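手で教える自動化　ハンドグリッパーによる動作教示の現場から

産業用ロボットの導入に際し、最も多くの時間を要する工程は何か。設備担当者に尋ねると、機体の据え付けや安全柵の設計を挙げる声より、動作の作り込みを挙げる声のほうが多い。対象物の位置が少し変わるたびに座標を打ち直し、速度を調整し、試運転を繰り返す。品種の少ない量産ラインであれば見合う手間も、棚の補充や片付けのように毎回条件の異なる作業では採算に乗りにくい。

こうした作業を対象として、人が実際に手本を示し、その記録から動作を学習させる手法が広がりつつある。本稿では、飲料や日用品の取り扱いを題材に教示データの収集を進めるブラレッティ（Braretti）社の取り組みを中心に、その考え方と運用の実際を報告する。

遠隔操作から手持ちへ

同社が当初採用したのは遠隔操作方式であった。作業者が操縦桿を握り、離れた位置にある双腕機を動かして手本を残す。記録された動作をそのまま機体で再現できる利点がある一方、習熟には相応の期間を要し、指先に伝わる感触も乏しい。機体が一台しかなければ、同時に教えられる人数も一人に限られる。

次に導入されたのが、ロボットの手先に相当するグリッパーを人が直接握る方式である。計測用の基盤ソフトウェアには、同社がカムリー（Kamley）と共同で整備した「ウィルティランス（Wiltirance）」を用いる。作業者は左右の手に一つずつグリッパーを持ち、普段の動作に近い形で物をつかみ、運び、置く。手先の軌跡と指の開閉、周囲の映像が同じ時間軸の上に記録され、後工程で機体の可動範囲に合わせて変換される。

遠隔操作が不要になったわけではない。力加減の微妙な挿入作業や、機体固有の姿勢が結果を左右する工程では、現在も操縦による教示が併用されている。同社の社内指針は、手持ち方式で動作の幅を確保し、遠隔操作で仕上げるという順序を定めている。

一つの作業に200回の手本

教示の単位は「一動作一記録」を原則とする。缶を棚に置く、床の小物を拾う、扉を開けるといった動作ごとに、開始姿勢と終了条件をあらかじめ文書で定める。一つの作業につき求められる手本は200回であり、置き場所、物の向き、作業者の立ち位置を少しずつ変えながら積み重ねていく。

現在の対象作業は11種類に及び、登録済みの記録は3000件近くに達した。ただし、件数のみが評価されるものではない。検査工程では、手先の位置推定が途切れた記録、指が対象物に触れる前に閉じ始めた記録、途中で作業者が迷った記録に印を付け、学習用と分析用に振り分ける。迷いのある動作を一律に捨てない点は、同社の運用の特色といえる。つかみ損ねてから持ち直すまでの一連の動きは、機体が失敗から復帰する際の手掛かりとなるからである。

作業者に対しては、速さを競わないこと、手首を急に返さないこと、両手を視野の内に保つことが指導される。慣れた者ほど動作を省略しやすく、人には容易でも機械には再現し難い持ち方が混じる。そのため水曜日の午前には記録を見返す時間が設けられ、動作の癖を互いに確認している。

環境の側の準備も欠かせない。位置の基準となる標識の置き方、照明の映り込み、ケーブルの取り回しは、いずれも記録の質に影響する。ガラスや磨かれた床のように光を反射する面は推定を乱す要因となり得るが、実際の店舗や事務所に近い条件を残すため、あえて覆いを掛けずに収録する場合もある。 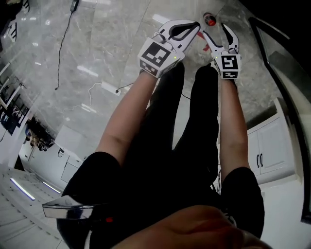
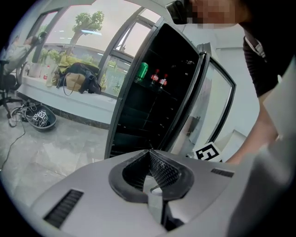
床の上の小さな円筒形の物に向けた両手のグリッパー（1枚目）と、扉を開けた飲料用冷蔵庫の前での作業（2枚目）。

導入を検討するヨン（Yeon）は、手本の数よりも、誰の動作を標準とみなすのかを先に決めておくべきだと指摘する。同じ棚に同じ缶を戻す場合でも、奥から詰める者と手前に仮置きする者がおり、双方を区別なく学習させれば機体の振る舞いは定まらない。熟練者の手順を一つ選ぶのか、複数の流儀を条件付きで残すのか。その判断は教示の担当者に委ねず、現場の業務責任者が担うべきである、というのがヨンの見解である。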